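Prollside Laundry Cell: Arm and Gripper Inspection
Checklist with comments
Inspected by: Tarek Dabbas
Date: Oct 24, 2025
Cell: Letetti 2, washer and dryer bay
Previous full inspection: March

How to read this list. Each item is marked OK, FIX or WATCH. FIX means the cell stays in slow mode until the item is closed. WATCH means run as normal and look again at the next inspection. Comments are mine unless I say otherwise.

Section 1. Before power

1.1 Washer and dryer cycles finished, both set to off. OK

1.2 Emergency stop within reach of the person at the doorway side. OK
Comment: The button used to sit on the dryer side, where you had to reach past the arm to get to it. Please leave it where it is now.

1.3 Emergency stop pressed, released and reset. OK
Comment: Tested twice, once at rest and once during a slow move. The arm held position both times.

1.4 Mounting bolts on arm base. OK
Comment: Paint marks still line up with the ones from March. No need to put a wrench on them if the marks line up.

1.5 Floor around the base clear. OK

Section 2. Gripper

Do this section with the arm in hold and the fingers open. Use the small hex driver from the Inthanon kit. The longer one slips in the linkage screws and has already rounded one of them.

2.1 Screw heads on linkage arms and finger joints. WATCH
Comment: The screw at the left finger joint took a slight turn. The others were tight. Check it again at the next inspection, and if it has moved, take it out, clean it and refit with thread lock.

2.2 Finger tips, wear and chips. OK

2.3 Inner pad on the wide finger. OK
Comment: Wiped with a dry cloth. No solvent on the pad, please.

2.4 Full open and full close, ten times. OK
Comment: A faint click on closing, same as last time. I can't feel any play in the joint.

2.5 Wrist camera view. WATCH
Comment: Check that both fingers are in view when open and that print on the console can be read between or beside them. I could read the cycle lettering without trouble. The shadow of the arm falls across the white panel behind, and the tracking software has flagged that shadow as an edge before. It did not do so today.

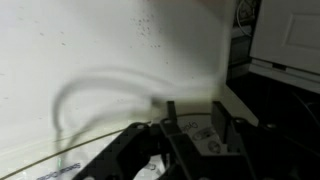 Item 2.5. Wrist camera, fingers open, "Special Cycles" print at lower left.

2.6 Camera lens clean. OK
Comment: Small dark marks show on the white panel in the wrist view. Wipe the panel before blaming the lens, then compare the two views. Marks that stay in the same place in the image when the arm moves are on the lens.

Section 3. Reach and clearance

3.1 Height of the wrist at the travel position. OK
Comment: Set at 730 mm from the base plate. The setup sheet allows anything down to 700, but below that the cable can touch the dryer console on the way across.

3.2 Approach to the washer knob. OK
Comment: Run it at slow speed first. The gripper should come down beside the knob and stop clear of it. Only then start the turning routine. If it comes down on top of the knob, stop and redo the lid reference in Section 4.

3.3 Clearance under the wire shelf. WATCH
Comment: The shelf is the tightest part of this bay. Bottles and boxes are stored on it, and anything that hangs over the front lip is in the way of the upper arm on a high move. Keep things pushed back against the wall. I would like the shelf moved up, but that is a question for Elline and not for this list.

3.4 Items on top of the dryer. WATCH
Comment: The basket can stay on the dryer as long as it is in the keep-out zone. When the basket gets swapped for a taller one, the zone has to be changed too. This was missed in March.

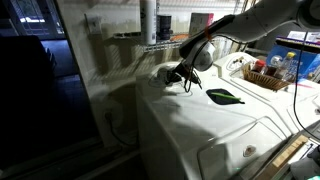 Item 3.2. Gripper lowered beside the knob, pad on the washer lid.

3.5 Side clearance at the wall outlet. OK
Comment: The plug and cord next to the washer are outside the working area. Leave the cord hanging on the wall side.

3.6 Speed limit in shared mode. OK
Comment: Reads 130 mm per second on the controller. This is the figure on the sheet.

Section 4. Lid reference

4.1 Pad flat on the washer lid. OK
Comment: The pad goes on the lid in any spot the camera can see from the start position. Press the corners down. If one corner lifts, swap the pad.

4.2 Green test piece on the pad. OK
Comment: Lay it at a diagonal. The pickup routine is supposed to find the angle by itself, so don't line it up with the pad to make it easier.

4.3 Touch-off on the lid. OK
Comment: Light contact only. I ran it three times and got the same height each time. The lid flexes in the middle, so touch off near the back.

Section 5. Cables and joints

5.1 Cable loops from forearm to gripper. FIX
Comment: Too much slack. The loops hang behind the gripper, which is all right over the washer, but on the move to the dryer they swing wide. Take up some 80 mm at the forearm and add one more tie. Leave enough for a full wrist turn in both directions. After tying, turn the wrist by hand to each end and look at the connectors.

5.2 Thin cable, vertical run. WATCH
Comment: Keep it away from the forearm. No rubbing marks found.

5.3 Orange collars at the joints. OK
Comment: Clean, seated, no gaps. Wipe off lint while you are there. Lint builds up quickly in this bay.

5.4 Joint noise, each joint alone at slow speed. OK

5.5 Joint temperature after one hour of running. Not done
Comment: Ran out of time. To be done with the cable fix. 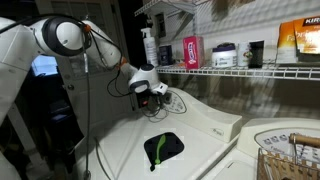

4 min read

Section 6. Restart after the cable fix

6.1 Repeat items 1.3, 2.4 and 3.2 in that order.

6.2 Run the washer to dryer move five times at slow speed with one person at the emergency stop. Watch the cables and not the gripper.

6.3 Repeat the lid touch-off. If the height has changed by more than a millimeter, stop and call me.

6.4 Do item 5.5 and write the readings on the paper sheet in the kit. The tablet form still has no field for them.

6.5 Return the cell to normal speed.

Open items
5.1 FIX, slow mode until closed
5.5 not done
2.1, 2.5, 3.3, 3.4, 5.2 WATCH

Spare pads and cable ties are in the Inthanon kit, lower tray. The ties are nearly gone, and I have put in an order for another bag.

T. Dabbas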